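Fold It or Bin It: The Case Against the Bag of Bags

Most households keep plastic in one of two ways. The first is the bag of bags, a single carrier hung on a door handle and stuffed until the handle gives out. The second is folding. I have used both, and my position is that folding is the only storage method for sheet plastic worth the floor space, and that anything a person is unwilling to fold should go out with the next collection.

The objection is always time. Ashley Mellor, who edits the Mandside residents' newsletter, put it to me in September that folding a bag is work done on behalf of an object with no value. I tested the claim at home. One medium bag, flattened, halved lengthwise twice and folded up from the base, took me 19 seconds. The same bag pushed into the bag of bags took perhaps two. The difference is real, and it is recovered the first time a person needs a bag of a particular size and can see it.

Volume is the stronger argument. Crumpled film is mostly air. My bag of bags occupied the full depth of a Jiletwood floor cabinet, and when I emptied it I found 80 bags, a third of them torn or missing a handle. The survivors, folded, fit in a shoebox. The torn ones had been stored for years at the same cost in space as the good ones, and the method had hidden the fact. 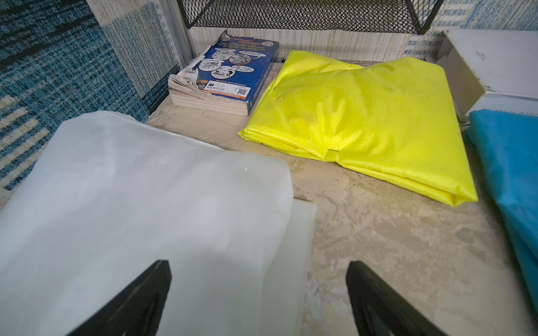
Heavier plastic behaves differently and needs its own rule. A thick sheet will not hold a sharp fold. It relaxes, the layers slide over each other, and the package grows during the day. The usual response is to press harder or add a rubber band. I recommend neither. A band cuts a permanent crease into soft film and perishes before the film does. The better practice is to make fewer folds, expel the air from the closed edge toward the open one, and store the piece flat with the last fold underneath, so that its own weight keeps it shut.

Glossy material is worse. It traps air at every turn and comes out puffy however carefully it is handled. Here I accept the puffiness. Two passes with the forearm remove most of the air, and a third pass removes very little. People who chase a perfectly flat package are the ones who give up folding within a month.

Color deserves more attention than it gets. Storage guides, including the Kobori leaflet that came with my shelving, advise clear boxes and printed labels. A bright folded piece on a pale floor or a white shelf needs no label. White and translucent pieces are the ones that vanish, and those are the ones I would put at the front.

I am less certain about what may share the space. Cardboard is a good neighbor to plastic: it is rigid, it stands up, and it stops a stack from spreading. Paperbacks are a poor one. A book at the bottom of a pile of slippery film gets dragged whenever something is pulled out, and its corners curl. Once a corner has curled, nothing in the pile will press it back. Books belong on a shelf, upright, even the battered ones — and especially the ones a child still reads.

The commercial answer is a dispenser. Plunurico sells a wall tube that is fed from the top and emptied from the bottom. I used one for a winter. It holds crumpled bags in a narrower column, and the bag that comes out is whichever one went in first, regardless of size. It is a bag of bags with screws.

My own limit is now one shoebox for film and one shelf for sheets. When either is full, the oldest piece leaves before a new one enters. Ashley remains unconvinced and has kept the door handle method, though she has moved it to the other side of the door.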